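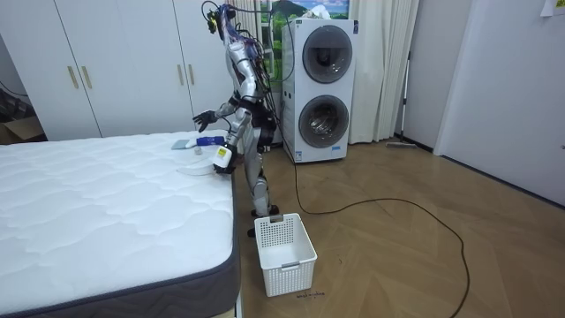 Aušra Dzene asked whether a mattress should be cleaned before it is stripped of its smell or afterwards, and whether the order made any difference to a household that does the job twice a year. The question was put at the start of our visit to the Rellano training rooms in October, and it occupied the group for a good part of the morning.

The visit was arranged for members of the regional housekeeping network, most of whom manage linen and bedding for guest houses, student residences and small care homes. Rellano runs short courses in domestic care from the upper floor of a former printing works. The floor is divided into a laundry room, a bedroom and a store, and visitors are taken through each in turn.

Proceedings began at 9.30 in the bedroom. Bed linen had been dealt with before our arrival, and the session was concerned only with the mattress itself: a white quilted top, dark grey fabric at the sides and a grey piped seam along the upper edge. Our hosts drew attention to the seam and to the wavy lines of stitching, as dust and skin flakes gather in both. The advice was to work along the seam first with a narrow vacuum nozzle, then across the top in overlapping strips, and to leave the sides until last.

On the question raised above, the answer given was that dry work comes first. Bicarbonate of soda, where it is used for odour, goes on after the first vacuuming and is itself vacuumed off before any liquid is brought near the bed. Several members reported that they had been doing this the other way round, with the result that powder had caked in the stitching.

Materials for spot cleaning are deliberately few. A pad, a spray bottle and a small cup were to hand on the mattress, and we were told that the courses ask for little more than this. The cup is for measuring. Solution should be mixed in small amounts, 200 ml at a time, and thrown away at the end of the day. Spray is applied to the pad and never straight to the quilting, where it sinks into the filling and dries slowly. A mark is worked from its outer edge towards the middle, then blotted with a clean cloth. There was some discussion of enzyme cleaners. Rellano recommends them for care settings but advises a trial on the side fabric beforehand, as dark cloth may show a pale patch.

A white laundry basket is kept on the floor by the corner of the bed, and used cloths go into it at once. Justinas Org questioned whether the perforated kind was suitable for damp items, his own residence having changed to closed tubs. The reply was that air holes are useful for an hour or two, provided the basket is taken to the laundry room the same day. Opinion in the group remained divided.

The laundry room was visited at 11.15. It holds two machines supplied by Sestenex and a drying rack by Mägi, the latter much admired for folding flat against the wall. Course places stand at 54 a year, and each student is expected to launder a full set of bedding, including a mattress protector, before completing the first module. The record book for protectors was passed round. Each one is numbered, and the number of washes is entered by hand. Protectors are withdrawn when the backing begins to crack, whatever the number reached.

In the store we were shown the shelving system by Husska, which separates single and double linen by shelf height. It holds more than 900 items. Members with smaller cupboards felt that the principle could be applied with coloured tape, and one has since written to say that she has done so.

Lunch was provided, and the afternoon was given over to questions. Those concerning memory foam were taken first, and the guidance there was brief: as little moisture as possible, no steam, and a full day's airing on edge. Turning and rotating were also covered. Many modern mattresses have a single sleeping side and should only be rotated, head to foot, and a note of the month pinned inside the linen cupboard is sufficient as a reminder.

The network thanks Rellano for its hospitality. Members wishing to receive the printed guidance on spot cleaning should apply to the office, quoting sheet 315. A second visit is planned for the spring – pillows and duvets will be the subject – and names are being taken now.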